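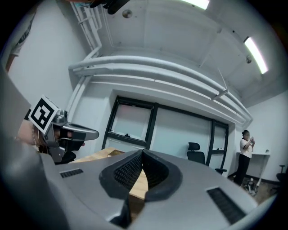

The table, a little before noon.

I have given up on sourdough. I fed the starter for 40 days and named it Gomari, after the village in Drarilari where we once ate very good bread made by somebody else. In return it gave me four loaves, three of which could have held a door open in a stiff wind.

The recipe site has 2,323 comments, and most of them say to trust the process. I trusted it through all of June. The process ate my flour and smelled like nail polish.

The bakery on Rana Street sells a decent round loaf and opens at seven. I've started going in my slippers. Gomari is still in the fridge, behind the mustard, and I'm not opening the lid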